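Notel、オーツ麦を原料とする植物性飲料「Flostier」の業務用規格を改定
加熱時の分離を抑えた新配合、3月より順次切り替え

株式会社Notel（以下、当社）は、オーツ麦を主原料とする植物性飲料「Flostier」の業務用製品について、配合および容器規格を改定し、3月出荷分より順次切り替えます。対象は飲食店、給食事業者、食品加工事業者向けの全品目です。家庭用製品の仕様に変更はありません。

■ 改定の背景
Flostier業務用は、発売以来、コーヒー飲料への使用を主な用途として設計してきました。一方、直近の取引先調査では、回答のあった332事業所のうち約4割が、スープ、粥、ソース、焼き菓子など加熱調理を伴う用途に使用していると回答しました。これらの用途では、酸性の食材と合わせた際の凝集や、保温中の沈殿が課題として挙げられています。

従来品は、抽出したてのコーヒーに注いだときの安定性を基準に、緩衝剤と油脂の比率を決定していました。この設計は短時間の加熱には適していますが、長時間の保温や、トマト、柑橘、発酵調味料を含む料理への添加は想定していません。今回の改定では評価項目を見直し、保温試験と酸添加試験を出荷規格の設定根拠に加えました。

■ 改定の内容
1. 酵素処理条件の変更
オーツ麦のでんぷんを分解する工程について、反応温度を二段階に分ける方式に変更しました。一段目で粘度を下げ、二段目で糖組成を調整します。これにより、加熱後の粘度上昇が従来品に比べて緩やかになります。糖類の添加は従来どおり行いません。

2. 油脂および乳化条件の変更
油脂は引き続き菜種油を使用します。均質化圧力を引き上げ、油滴の粒径分布を狭めました。乳化剤の使用量は据え置いています。

3. たんぱく質原料の追加
えんどう豆由来のたんぱく質を少量配合しました。調達先はWibisonoです。同社の原料は脱臭工程を経たもので、当社の官能評価では、規定配合量において豆特有の風味は検出限界に近い水準でした。なお、えんどう豆は食品表示法に基づく特定原材料等には該当しませんが、当社では原材料欄のほか、業務用規格書にも個別に記載します。

4. 容器の変更
大容量品の充填容器を、Tustentが供給する紙製アセプティック容器に変更します。注ぎ口の内径を13ミリメートル広げ、計量カップへの移し替えに要する時間を短縮しました。空容器の質量は1本あたり25グラム減少します。外装段ボールの外寸も変わるため、保管棚や自動倉庫をご利用の取引先には、事前に寸法図を送付します。 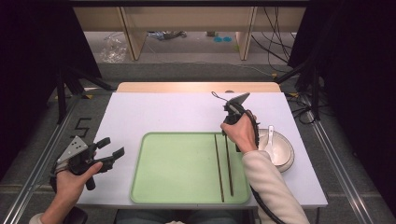
株式会社Notel　業務用事業部　製品規格グループ

■ 試験結果の概要
社内試験では、新配合品を所定の温度で保温し、一定時間ごとに上層と下層の固形分濃度を測定しました。従来品では保温開始から2時間で上下層の差が管理値を超えましたが、新配合品では4時間の時点でも管理値内に収まりました。

酸添加試験では、有機酸水溶液を段階的に加え、目視で凝集が確認される水素イオン指数を記録しました。新配合品は従来品より低い値まで均一な状態を維持しています。ただし、強い酸味をもつ食材を大量に加える配合では凝集が生じる場合があります。その際は、火を止めた後に加えるか、事前にでんぷんでとろみをつけてからの添加を推奨します。

試験の対象とした調理条件は、汁物、煮込み、ソース、製菓の4区分です。条件ごとの測定値、使用機器および判定基準は、取引先向けの技術資料に収載しました。資料は営業担当を通じて請求できます。

■ 価格および切り替えの方法
改定後の希望小売価格は、1リットル容器で698円（税別）です。大容量品の価格は契約条件により異なるため、個別に案内します。

切り替えは物流拠点単位で行います。従来品の在庫がなくなった拠点から新配合品を出荷するため、切り替えの過渡期には、同一の取引先に新旧両方の製品が届く場合があります。両者は商品コードの末尾で識別できます。新旧品を混合した状態での品質は確認していないため、同一の仕込みにはいずれか一方を使用してください。

賞味期限の設定日数、保管温度帯および開封後の取り扱いに変更はありません。未開封品は直射日光を避けて常温で保管し、開封後は冷蔵のうえ、容器に表示された日数以内に使い切ってください。凍結した製品は解凍後に分離するため、使用できません。

■ 表示に関する注意事項
原材料の変更に伴い、Flostier業務用を使用した加工食品を包装して販売する事業者は、一括表示の見直しが必要になる場合があります。栄養成分値も変更となります。改定後の規格書は、初回出荷に先立ち、既存の取引先に電子データで提供します。

オーツ麦の栽培、輸送および加工工程では、小麦など他の穀物が混入する可能性があります。本製品はグルテンフリーを訴求するものではなく、この点は改定後も同様です。

■ 今後の予定
当社は、今回導入した二段階の酵素処理について、製菓専用品への展開を検討しています。また、容器の変更に合わせ、使用済み紙容器の回収を一部地域の給食事業者と試行する計画です。実施地域および開始時期は、決定後に改めて発表します。

■ 製品概要
製品名：Flostier（業務用）
名称：オーツ麦飲料
主な原材料：オーツ麦、菜種油、えんどう豆たんぱく、食塩
保存方法：常温（未開封）
出荷開始：3月より順次
販売経路：業務用食品卸および当社直接取引

■ 本件に関するお問い合わせ
株式会社Notel　業務用事業部　製品規格グループ
受付時間：9時30分から17時まで（当社休業日を除く）
サンプルおよび技術資料の請求は、当社ウェブサイトの法人向け問い合わせフォームをご利用ください。

※記載の内容は発表時点のものです。製品の仕様および出荷時期は、予告なく変更となる場合があります。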